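The Hearing Calendar Should Not Be a Secret
By Emiliano Peñalver
January 12, 2024

In March a man drove a delivery van through a stop sign on the county road outside Bustamante and hit a woman on a bicycle. She lived, with a broken pelvis and a long recovery. He was booked on a felony count, posted bail, and went home. All of that was reported here and in two other places, and everyone who wanted to know it could know it.

What happened next was reported much less. The arraignment was moved, then moved again. The preliminary hearing was set for a morning and heard in the afternoon in a different courtroom. The woman's sister, Begoña Soler, took unpaid time off from her job for four of these dates and got to see a judge at one of them. On the other three she sat in a hallway until a clerk told her the matter had been continued.

I have covered this courthouse for 14 years, and I don't think anyone there meant to shut her out. The clerks are polite and badly outnumbered. The trouble is the calendar. It is printed the evening before, taped to a glass door, and posted online as a scanned page that can't be searched. If a case is continued after the page is scanned, the page stays as it was. The correction exists in the clerk's system, where the attorneys can see it. The public gets the old sheet. 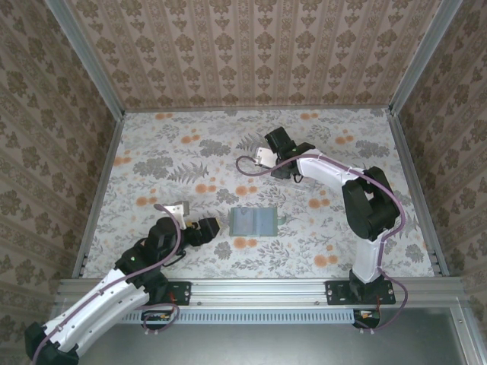
The county's answer, when I asked, was that the new case management system will fix this. Maybe it will. The contract with Alteck covers docketing, notices and payments, and the public side is supposed to arrive in the second phase, which has no date. In the meantime families are left with paper. Soler keeps hers in a folder she carries to every hearing, and by now it is thick enough that the snap won't close. A slim case like the translucent blue one with the green border, lying on the white floral paper, might hold the notices for a traffic ticket. It would not hold hers. She has 5 separate notices for hearings that did not take place on the day given, and every one of them arrived by mail with an official seal.

People who work in the system will say that delays protect defendants, and often they do. A defense lawyer who gets a crash reconstruction report the night before a hearing should have time to read it. I have no quarrel with that. A man who has pleaded not guilty is entitled to a careful process, and I would want the same for myself. My complaint is smaller than that. When a judge grants a continuance at 9 in the morning, a change of date ought to show up where the public can find it by noon.

Other courts manage this. Pustia, the next county over, has fewer judges and less money than we do, and it sends a text message to anyone who signs up for a case number. You don't have to be a party. You type in the number, and if the date moves, your phone tells you. When I called over there to ask what it took, I was told that one person in the clerk's office set it up and still looks after it along with her other work.

Last year our superior court handled 1147 felony filings. Behind many of those is someone like Soler, who has no lawyer of her own and no right to be consulted about scheduling, but who does have a right to be in the room. State law says victims and their families must be given reasonable notice of hearings. A letter that arrives after the date has changed isn't notice of anything.

There is also the matter of the rest of us. Arrests get attention because they are easy to cover – the booking log is public, the charges are in plain words, and a crash leaves something to photograph. Pleas and sentences come months later, on a date that has moved several times, in a courtroom with two people in the gallery. I have missed sentencings I meant to cover because I trusted the sheet on the door. Readers write to ask what became of a case and sometimes I have to tell them I am still finding out.

The county supervisors take up the court facilities budget next month. The draft has money for new benches and for repaving the Fellico Street lot, and both are needed. It has no line for public notice. I would ask them to add one, and to ask the presiding judge for a firm date on the second phase. If there isn't one, copy Pustia.

The van driver's case is due back in court in March. I have the department number written down, and I plan to call the clerk that morning before I leave the house.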